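Braltov Center Expands Its Teaching by Demonstration Program

The Braltov Center has completed the first stage of its Drekel project, in which staff guide a robot arm by remote control so that it may later carry out simple placing tasks on its own. Operators recorded 313 demonstrations in July.

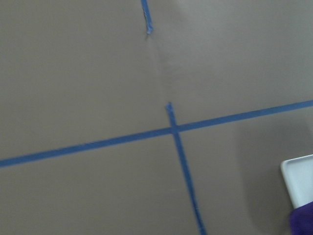

Each operator completes 20 supervised runs before any recordings are kept. Mihret Kassa, who coordinates the program, has asked that operators move at a steady pace and avoid long pauses – a hesitant demonstration is repeated.

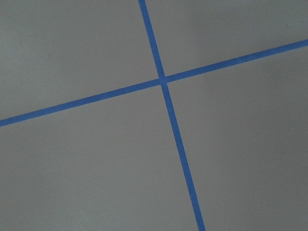 Consistency between operators remains the main concern of the second stage. Sessions will use a common written procedure, and positions on the work surface will be described in relation to the point where the two strips of blue tape cross. Seven staff members have been trained to date. Applications to join the next group of operators will be accepted at the Tultden office until 2026-09-13.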